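Progress note, June — Colelo flat refit
To: Sethi fund desk

Quick one before the van gets here. Short version: on track for most of it, behind on the small parts, money fine.

1. Where we are
Front room cleared and back in use. Carpet stays, it cleaned up better than we thought and new flooring was never in the budget anyway. Furniture sorted into keep, mend and give away. 81 items logged so far on the Stestetano sheet, the rest is mostly kitchen odds and ends. Sheet is a bit messy — will tidy it before the next report.

2. Fittings and woodwork
Pale wood unit is staying. We talked about painting it and decided against, the grain is nice and paint means two more days. Hardware on it to be checked over and oiled where it needs it. Any filler gets done at teh same time. Dark tubes and posts are going on the sheet as their own line, they were lumped in with "misc" last time and you rightly asked what that was.
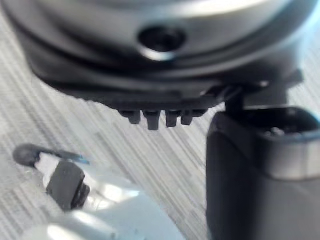
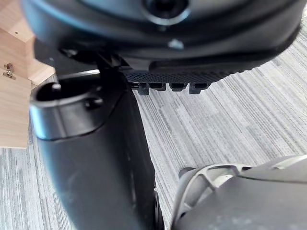 3. Money
Spent 279 since the last note. Most of that was screws, felt pads, wood oil and the second lot of storage boxes. Receipts are in the shared folder, 3 still to scan. Nothing over the line you set, and no change to the total we asked for.

4. Late or stuck
Replacement hinges from Alum — order went in twice by mistake, one canceled, the other still not here. Two cupboards can't be closed up untill they come. Kitchen shelving waits on the same delivery. Would rather wait than buy a different kind and have them not match.

5. Next
Finish the kitchen list. Give-away pile out of the hallway, it's blocking the coats. Oil the wood unit, leave overnight. Then labels on the boxes.

One question for you — can the leftover from the paint line go to shelving? Need a yes or no by the end of the month, email is fine.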